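Keeping city contract paperwork in order at home

If you run a small business and do work for the city, the papers pile up fast. Nhi Đàm has held a cleaning contract with the town of Mostumness for 7 years, and most of these tips are hers.

Keep one folder per contract, not per year. When a council votes to end or rebid an agreement, you will be asked for everything under that contract number, and sorting by year means pulling from several boxes.

Put the signed agreement at the front. Behind it go the amendments, newest first, then the insurance certificates, then invoices. Staple the envelope to any notice that came by mail. The postmark can matter if there is a deadline to respond.

Read the termination clause before you file it and copy the notice period onto the outside of the folder in marker. Nhi's agreement for the Tremness office says 6 weeks. Her one for the Rerkholm rink says something else, and she has mixed them up before.

Print public statements that affect your contract. Posts get edited or taken down - a paper copy with the time written on it does not.

Store the folders flat in a drawer, away from the kitchen and off the floor. A drawer that sticks can be fixed by rubbing a candle stub along the runners. Wipe off the old wax first.
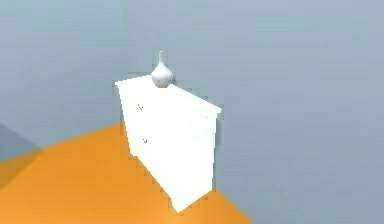
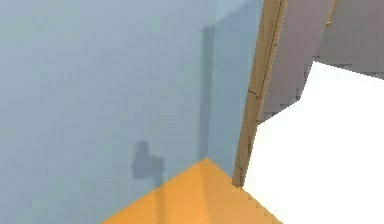

For invoices, write the check number on your copy the day you are paid. Nhi was once asked about a payment of $662 from two springs back and found it in a few minutes.

Go through the folders every September. Anything past the retention date in the agreement can be shredded. Keep the final payment letter either way, and keep the agreement itself with it.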